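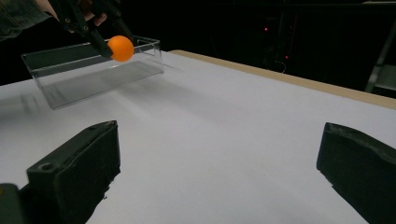
*One orange ball, one clear box, one white table.*

## About Starside

Hi, and welcome! I run Starside, a little activity room in Dordale where people come to practice the small stuff – picking up, setting down, sorting, putting away. I opened in September with 8 tables and far too many balls, and I still get excited every time I set up in the morning.

Most of what we do starts with a table tennis ball. They're light, they roll if you so much as breathe on them, and an orange one on a white top is really easy to keep your eye on. Add a clear box and you've got an activity that a beginner can start right away (and that I've been known to keep playing with long after closing time).
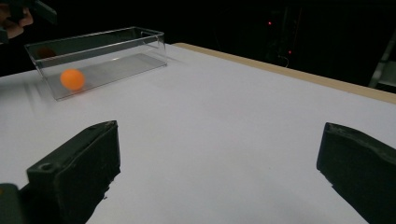 I like the see-through boxes best. I tried deep bins early on and didn't care for them, so now almost everything on the shelves is clear and open on top. We own 370 balls at last inventory, and I find strays under the radiator every week. If one ends up in your coat pocket, just bring it back next time!

Our sessions go by name. Kiani is the gentle one, a single ball and a single box, as slow as you please. Nirkia is for when you want company at the table and don't mind a bit of bumping into each other.
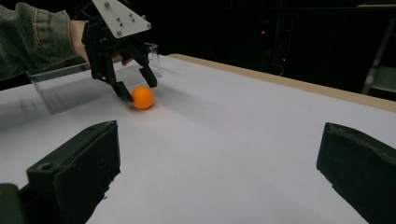

You don't need to bring anything, and regular clothes are fine. Sessions top out at 9 people, and if you'd like to just watch the first time, pull up a chair. We tidy up together at the end – balls in the boxes, boxes on the shelf, tables wiped down – and then I usually put the kettle on.

We're at 978 Dordale Road, side door, up the ramp.

Page updated 25 July 2020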